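Borkham Container Set
README, version 2

Recordings made by the robotics club at Borkham for its spring project. Students drove the arm by hand controller and picked up food containers by the rim, then set them down on the other side of the table. The set holds 1,064 recordings from 48 club sessions.

Clear plastic was chosen after the first month, when the opaque tubs got too easy for the older members. Each recording has one color video from the wrist, the joint positions, and the gripper opening.

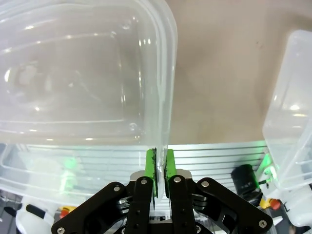 Can the set be used without the club's own software?
Any program that reads CSV and MP4 will open it. The Jultley viewer is only needed to play the video and the joint log side by side.

Folders
raw: everything as recorded, including dropped containers
clean: 277 recordings checked by two students
notes: session sheets, typed up from paper

Known problems
Sessions 9 and 10 share a calibration file. Gripper opening is in millimeters in clean and in motor counts in raw. We plan to fix this in October.

Last updated Tuesday, June 25, 2019, by the Borkham robotics club.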